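Notebook, Condori cell (two-arm tabletop, curtained)
November. Entry by me, checked against the sheet by Bouchra Tawfik.

09:40. Left arm still drifting at the wrist. Reported last week as "grasps land short on the left". Repeated the pointer test before touching anything. Offset 2 mm towards the base, same direction every time, so not backlash. Right arm repeats fine on the same test and I have left it alone.

Powered down, arms parked, left base unbolted from the table. Two of the four base bolts turned with fingers. Threads clean, no sign of compound on them. Whoever refitted the base after the cable swap did not write it down. Cleaned the seat, fresh threadlock on all four, tightened crosswise in two passes with the small torque wrench. Paint-marked the heads so the next person can see at a glance if they have moved.

10:50. Left arm back on. Homed without fault. Ran the Larkow calibration routine from cold, accepted the first result, ran it again after a warm-up and the second result differed only in the last digit. Kept the second. Old file renamed and left in the folder, do not delete it, Bouchra wants to compare.

Wrist camera cable on the left arm had been clipped too tight at the elbow. With the arm at full reach it was pulling on the connector. Moved the clip one hole back and gave it a longer loop. Checked it through the whole range by hand with the motors off. It does not catch on the curtain side, but it comes close when the forearm is high, so keep the high waypoint where it is.

11:30. Gripper service, both sides. Finger pads wiped with alcohol and inspected. The left pads have a polished strip along one edge, still usable. Right pads were changed at 292 hours and look new. Cycle counter on the left reads 28 short of the 1,000 interval, so I did the interval job now: slide cleaned, thin film of the Fullent grease, opened and closed by hand until the excess came out, wiped off. Do not use the spray. It gets on the pads.

Curtain: the bottom hem on the left had worked loose and was letting daylight in during the morning. Re-fixed. Exposure on the overhead view is steadier as a result, and I have put the gain back to the value on the sheet. If anyone raises it again please note the reason.

Brackets checked for play, none found.

13:15. Test with the kitchen set on the table. Basket at the far side, pan on the right, pink tray at the near side in the middle with the paper on it. Speed limited for the first run. Right arm brought down over the tray, left arm brought in over the white toy appliance, both held in position while I looked at clearances. 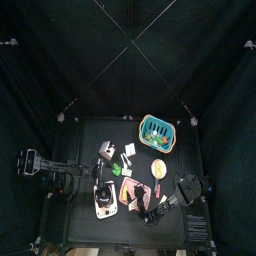 Clearance between the two forearms is fine for this layout. It would not be fine with the tray moved further left, and the collision margin in the Briltetti planner is still set for the old, shorter fingers. I have increased it in the cell config but not in the default, so a fresh checkout will come up with the wrong number. To be fixed properly.

14:20. Pointer test repeated on the left. No measurable offset with the feeler I have. Full-speed run, no faults in the log, wrist motor temperature normal at the end.

Open items:
Repeat the pointer test after a full day of running, before anyone recalibrates.
Look at the paint marks on the left base at the same time.
Order left finger pads, one pair.
Margin value into the planner default (Bouchra).
Check the right base bolts too. Not done today, ran out of threadlock.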